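Wrist camera placement and grasp success: notes from the Gavgate runs

October 20, 2021

I finished the second block of Gavgate runs last night, and the result is clearer than I expected from so small a set. The question was whether a policy trained on wrist views alone would hold up when the arm closes on something small and low, where the finger blocks part of the view.

The policy is the stock Velteo behaviour-cloning baseline with 40 demonstrations, all recorded by teleoperation. I changed one thing between conditions – the tilt of the wrist camera bracket. Each tilt got 25 trials with the same start poses, replayed from a Hotari log.
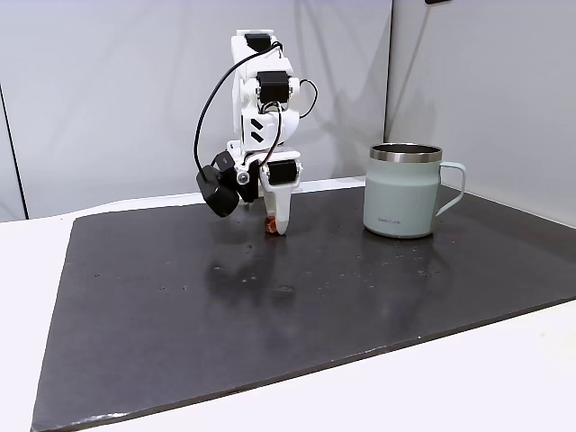
With the shallow tilt, the policy tended to stop early and close above the target. The steeper tilt removed most of those errors. What remained were 3 failures, all of them lateral misses where the object sat on the far side of the finger at the start of the descent.

I retrained with 2 seeds to check that the gap wasn't noise, and the ordering held. Action chunk length made no measurable difference, so I've left it at the default.

Egger's calibration script assumes a fixed bracket and will fail silently if you change the tilt without rerunning it. I lost an evening to that. Next is a grey-scale input test, then the same protocol with the lateral offsets oversampled in the demonstrations.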